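Forums > Words & Abbreviations > Work Jargon > What does MRD stand for?

My new job at Masstead sends out a shipping sheet every Sunday, and one column is headed MRD. An abbreviation site gave me 261 meanings, including a dental one. The boxes hold a number from 2 to 22. Does anyone know what it stands for, and do you say the letters or try to make a word of it?

Veloso
MRD means Market Requirements Document. Hope that helps.

Clovier
It would help more if the column held documents. On a shipping sheet I'd bet on Maximum Release Delay, counted in days. We had the same heading at my last place, and the glossary ran to 1,624 entries, four of them for MRD - all "approved."

Say the letters. I have heard "murd" out loud and don't recommend it.

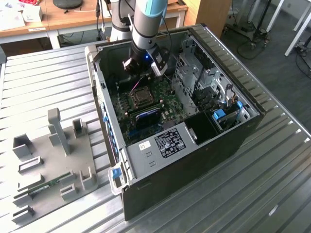
If the numbers go down each week, it's days left. If they stay put, it's a limit, and whoever made the sheet should have written "limit," a word of five letters that fits in most columns.

Drindetti
Same column here, but ours is Minimum Reorder, and the D is for Depot. Ask whoever sends the sheet. They may not know either, but then you can pick one.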